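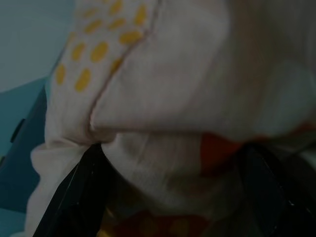 Household Textiles, Session 3: Does folding small things pay?
Tutor: Elmarie Zulu

Most manuals on laundry give the same advice for small knitted items. Match them, smooth them, fold in thirds, stand them upright in a drawer. I have taught this myself and I am less and less sure of it.

Start with the claim that folding saves space. For shirts and towels, fine. For anything small, soft and stretchy, the fold rarely survives the first rummage. Bindu Krishnan kept a log of her family's drawer last March: 94 items folded on a Friday evening, 17 still folded a week later. One household proves very little, but I have yet to see a log that comes out the other way.

Next, pairing by rolling one cuff over the other. The books say it ruins the elastic. Ask how they know. The usual source is another book.

Grip dots deserve a mention. Printed dots on a knit make that patch stiffer than the plain cloth beside it, so the piece bends where the print stops. Folding guides are drawn as if the cloth were the same all over. Try folding with the dots inside, then outside, and write down which lies flatter. I don't think the answer is settled, and it may depend on the knit.

Colour sorting: pale creams and whites are supposed to be kept apart from everything else. Sensible for a first wash. After that, I would want evidence.

For the practical
Bring a few clean small items, at least one with grip dots. Work in pairs. Time yourselves folding, then time yourselves dropping the same items in a box and finding a match later. Record both, including the goes that went badly.

Reading: Skyrme's chapter on drawers. Read it with a pencil and mark each sentence that gives no source.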